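4.2 Where cleaning tools end up in shared kitchens

Second round of visits was in February, Porholm only. The Barkeck houses had dropped out by then – two had new landlords and the third stopped answering. So the numbers below are for Porholm unless it says otherwise, and comparisons with section 3 should be read with that in mind.

We asked each household to fill in a short sheet: what was used for washing up, what for floors, what for clothes, where each thing was kept and who had bought it. 229 sheets came back out of 500. Lower than we hoped. Boateng (the largest of the blocks) returned hardly any at first, then a whole bundle in one evening after the notice went up by the lifts. We kept those in. Taking them out does not change the order of anything in Table 2.

Main finding is dull but steady. Things with one clear job stay where they are put. Things with more than one job wander. Sponges hardly move at all, they live by the tap and die by the tap. Cloths move between kitchen and bathroom and people dislike this, strongly, though most admit to doing it. Brushes are the hard case. The same brush may be listed by one tenant as a sink brush and by the next tenant as a shoe brush, with neither aware of the other until our sheets were laid side by side. Debashish Abeysekara, who did the coding, ended up adding a separate column for disputed items. Brushes fill most of it.

Ownership matters more than we expected. Where a tool was bought by one person it was kept in that person's room or cupboard, and borrowed with or without asking. Where it was bought from the house kitty it was left out. Left out tools wear faster, going by what tenants wrote, but they were also replaced sooner so the two things may cancel. We did not have the data to seperate them.

Colour came up again and again in the open comments. Tenants wanted a rule – one colour for floors, one for dishes – and several houses had tried it. It lasted until the first replacement was bought, as the shop never had the right colour. Handles were the usual marker, or the end of the handle (Figure 4).

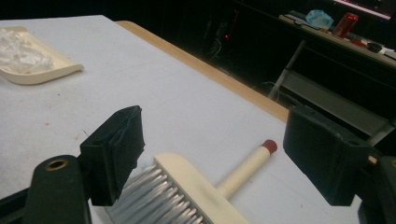

Figure 4. Brush with cream handle and head, red end cap.

Only 2 of the houses still kept to a colour rule at the second visit. Both had it written on a card inside the cupboard door, and in both the same tenant had been doing the shopping since the start. We would not make much of that. The Plekex survey used a longer list of tools and found labels worked a bit better then colours, but their households were families, and a family has somebody who minds.

Storage space is the other half of it. A hook gets used. A drawer gets used for a while and then fills up with bags. Under the sink was the most common answer for every type of tool and also the place tenants said they looked last, which we return to in 4.3.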